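# Faltzelle Stasden: Greifer verliert Stoffkante nach Papierwechsel

**Forum: Instandhaltung und Einrichtung / Handhabung biegeschlaffer Teile**

**zelle_nord** schrieb:

Sehr geehrte Kolleginnen und Kollegen,

an unserer Zweiarmzelle am Standort Stasden wurde am 7. August 2023 die Tischauflage erneuert. Seither verliert der vordere Arm bei Oberteilen wiederholt die Stoffkante. Im Protokoll stehen 69 Fehlgriffe bei 253 Zyklen. Die Greifbacken wurden gereinigt, die Parameter blieben unverändert. Die Auflage besteht aus Kraftpapier, das Raster ist mit blauem Klebeband aufgebracht.
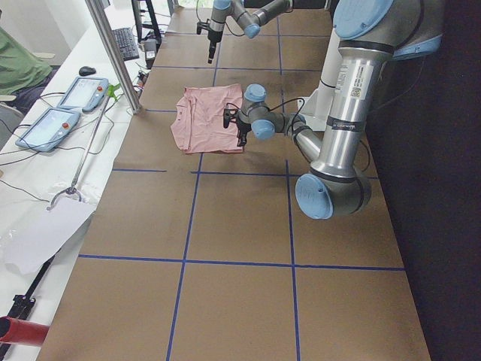 *Vorderer Arm beim Greifen der Kante eines rosafarbenen Oberteils, hinterer Arm am anderen Tischende.*

Um Hinweise zur weiteren Eingrenzung wird gebeten.

---

**Howlader_Service** schrieb:

Wir empfehlen, zunächst die Tischebene neu einzumessen. Jede neue Auflage verändert die Greifhöhe, besonders wenn das alte Papier darunter verblieben ist. Bitte messen Sie an den vier Eckfeldern und in der Tischmitte, jeweils für beide Arme getrennt.

---

**pruefstelle_funura** schrieb:

Dieser Empfehlung kann ich mich nur eingeschränkt anschließen. Bei einem Höhenfehler wären auch flach liegende Tücher betroffen. Davon ist im Beitrag keine Rede. Naheliegender erscheint mir die Kabelführung am Handgelenk. Das Kabel bildet dort eine Schlaufe und läuft am Unterarm entlang. Es sollte geprüft werden, ob es bei gestreckter Stellung unter Zug gerät.

---

**zelle_nord** schrieb:

Zur Ergänzung: Tücher sind ebenfalls betroffen, jedoch seltener. Die Kabelschlaufe wurde im Handbetrieb über den gesamten Arbeitsbereich verfahren, Zug war nicht feststellbar. Die Vermessung ergab am vorderen Arm eine Abweichung von 2 mm. Das alte Papier lag tatsächlich noch unter der neuen Bahn.

---

**Howlader_Service** schrieb:

Dann bitte beide Lagen entfernen, neu bespannen und erst danach die Ebene einlernen. Eine Korrektur allein über den Höhenversatz halten wir nicht für fachgerecht.

---

**pruefstelle_funura** schrieb:

Für den Versuchsbetrieb ist der Versatz nach meiner Auffassung vertretbar, sofern er im Zellenbuch vermerkt wird. Hinsichtlich der Tücher ziehe ich meinen Einwand zurück. Die Kabelprüfung gehört dennoch in den Wartungsplan.

---

**zelle_nord** schrieb:

Die Zelle wurde neu bespannt und eingemessen, im anschließenden Probelauf traten 4 Fehlgriffe auf. Der Wartungsplan nach Vorlage Dusurance wird um die Punkte „Altpapier entfernen“ und „Kabelschlaufe prüfen“ ergänzt. Offen ist noch, ob das Klebeband an den Kreuzungspunkten überlappen darf. Für Erfahrungswerte hierzu wären wir dankbar.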